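# Garra esquerda abre sozinha depois de um tempo ligada

**parafusete_rj** escreveu:

Pessoal, boa noite! Montei a célula de dois braços com o kit da Plindora e estou apaixonado pelo bicho, mas apareceu um defeito que me tirou o sono. Depois de uns 185 ciclos a garra esquerda solta o objeto no meio da passagem para a direita. Sem alarme, sem erro no log, nada. O driver continua dizendo "fechada" com o dedo aberto! Firmware da Fastura na versão 2, fonte original.

Já troquei o cabo do motor e refiz a calibração duas vezes. Segue foto tirada do punho direito, com o frasco na garra esquerda:

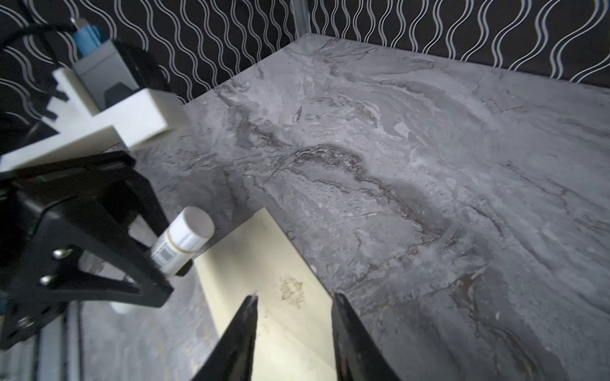
*Foto: parafusete_rj, 31 de março de 2024. Pode reutilizar citando o tópico.*

O frasco é leve, então peso eu descarto. Alguém já passou por isso?

---

**marola_eletrica** escreveu:

Que montagem linda, cara! Adorei esse tampo marmorizado com o fundo de ondas.

Meu palpite é proteção térmica do servo. Ele segura o torque no máximo o tempo todo, esquenta, e o controlador corta a corrente calado. Tive igualzinho num braço com placa Eluvia. Baixei o limite de corrente no fechamento e sumiu.

---

**torno_e_fresa** escreveu:

Discordo do colega acima. Se fosse térmica, o driver perderia a posição e acusaria alguma coisa. Eu olharia o conector azul em cima do módulo, porque aquele cabo preto faz uma curva por cima e pode estar puxando quando o punho gira. Mau contato ali dá exatamente esse "fechada" mentiroso: fica valendo a última leitura boa.

E outra, parafusete: enquanto não resolver, NADA de mão dentro da célula com o braço energizado. Garra que abre sem comando também pode fechar sem comando.

---

**marola_eletrica** escreveu:

> o driver perderia a posição

Na versão 2 não perde, o registro de temperatura nem é lido por padrão! Mas concordo 100% com a parte da mão. Botão de emergência do lado e pronto.

---

**parafusete_rj** escreveu:

Gente, vocês são demais! Fiz os dois testes hoje:

- Limite de corrente reduzido, cabo como estava: abriu de novo, só que mais tarde.
- Cabo com folga e preso por abraçadeira, corrente original: 200 ciclos sem soltar nenhuma vez!!!

Ponto pro torno. O botão de emergência já está na bancada também.

---

**marola_eletrica** escreveu:

Boa! Mas 200 é pouquinho acima de onde falhava antes, eu não comemorava ainda. E se no primeiro teste demorou mais, a temperatura tem alguma participação. Liga a leitura do registro e deixa rodar em abril inteiro com o log gravando.

---

**torno_e_fresa** escreveu:

Pode ser as duas coisas, contato ruim esquenta. Troca o conector de uma vez, o da Noh tem trava e encaixa sem adaptador.

---

**parafusete_rj** escreveu:

Pedido feito! Vou ligar a leitura de temperatura ainda com o conector velho, pra ter com o que comparar, e posto o gráfico neste tópico.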